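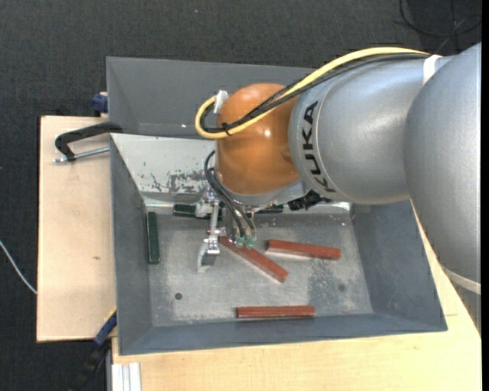
KUKA arm over the picking bin, with red and green bars inside.

Bin picking at Uldale: setting up safely

We love this job, and good habits make it even better! Before you run a cycle:

1. Clamp the bin to the table and tug each side hard.
2. Follow the cables along the arm – look for rubbing, tight bends and slack loops.
3. Keep the speed under 245 mm/s while teaching, with a thumb near the stop.
4. Set the lowest gripper height 13 mm above the bin floor.
5. Run 30 slow picks before going any faster.

Log every change on the Gremside sheet.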